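Block Puzzles, Tried and Doubted

Share this · 2 comments

Makers like Trenus promise that a chunky block puzzle teaches "spatial thinking." I have my doubts. Mostly it teaches you that the purple one is a nuisance. Judge for yourself.
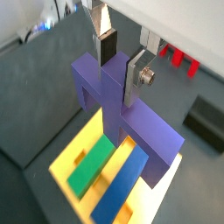 Green and blue bars on the yellow board, purple still in the air. So much for "intuitive."
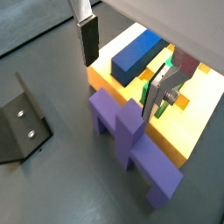 Blue lies across the pale top of the board, with open slots left over and a big purple block off to the side. 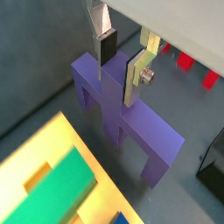 Purple again, all legs and crossbars. Try guessing which way up it goes.

Next Up: The Suller Stacker

Rated for ages 8 and up. We'll see.

Wayne MacPherson

We use cookies. Accept | Settings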